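Home | Diary | Recipes | Market Dates | About Me | Contact

A long April evening at the county hall

Print this page | E-mail this to a friend

Home at last, shoes off, and there's a slice of rhubarb cake in front of me that I fully intend to finish before I finish this. Tonight was the meeting about the county food label, and I promised several of you at the market that I'd write it up while it was fresh.

So, the label. You'll remember that Prodstead (the marketing outfit the county hired over the winter) wants one badge that goes on everything grown, baked, brewed or smoked here. Jam, lamb, cheese, the lot. The working name is Kidell, after the old drovers' road, and I have to say it has grown on me. I said it out loud in the car all the way there and it sounds like something you'd want to eat.

Reginald Achterberg was in the chair and he got going at seven sharp, which meant half the dairy people missed his opening. He had a big printout of the petition with him – 1,559 signatures! I'd been hoping we'd scrape past a thousand, so I may have cheered a bit louder than was polite. He says that's enough to get us a proper slot at the budget session in place of the ten minutes we got last year.

Then came the fees. Oh, the fees. Prodstead's plan is two tiers, one for small growers and one for everybody else, and the line between them is 41 acres. Why 41? I asked, and the young man with the slides said it came out of the modeling. Farah Wijaya was sitting next to me and wrote "modeling!!" on her agenda and underlined it until the pen went through. She keeps goats on a hillside you couldn't plow if you tried, so by acres she's a big operation and by income she's very much a little one. She stood up and said so, and she got a real round of applause, and I think they'll have to look at it again.
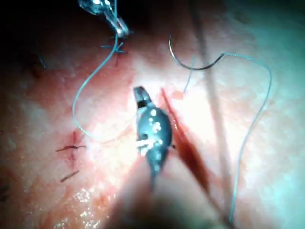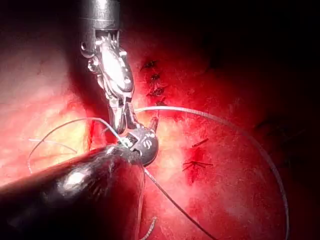
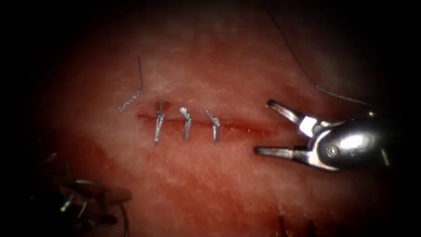 Instruments and incision; there are stitches in all three pictures.

After the break (weak coffee, very good shortbread from the Wallari bakery, I had three) we got onto what counts as local. You would think this was the easy part. Does sausage count if the pork is ours and the spices aren't? Does bread count if the flour is milled over the county line? The man from Vaněk, who makes those wonderful pickles, buys his dill from wherever he can get it in February, same as anyone would, and he was quite hurt at the idea that he might be left out. It went back and forth for ages and I changed my mind at least twice. I've ended up thinking the main ingredient should be ours and the rest can be argued over later, but ask me again tomorrow.

We ran past ten. Reginald wants written comments before the end of the month, so I have to dig out my egg figures and write something sensible, and I still owe Farah a tray of tomato seedlings from before all this started. They're getting leggy on the windowsill. I'll pot them up in the morning if the rain holds off, then do the comments after lunch.

Cake's gone. Bed.

Comments

hilltop_hens: Thank you for this, I couldn't get a sitter. Did anyone bring up eggs at all? The acre thing makes no sense for us either.

Farah: I need a new pen. And no rush on the tomatoes, but I have cleared the space for them!

Old Mill Road: Main ingredient rule gets my vote. Otherwise you'd have to throw out every cake in the county, sugar being what it is.

Previous entry | Next entry | Back to top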